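The robotics club at Mirham began with 7 students in November, and the teacher who runs it still sounds a little surprised when she talks about how it grew. "I'd put out 11 chairs, thinking that was wildly hopeful," she told me over a very large mug of tea, "and by spring we were dragging more in from the hallway!"

Their project, which the students named Drekik, is all about getting an arm to pick things up and put them somewhere sensible. (Easier said than done, as any parent will tell you.) 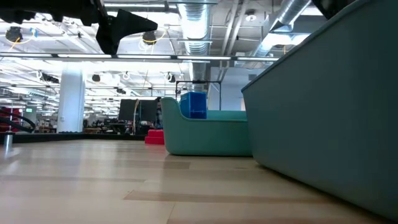
"They wrote down every single try," she said, "711 of them, and they can tell you that 557 were good ones, and they'll happily argue with you over the rest." The arguing is her favorite part, and she lets it run on well past the hour if the rides home haven't come yet.

Next they'd like to enter the Allent contest, if the club can find the fee. "I keep telling them to sleep on it," she said, "and they keep handing me the form."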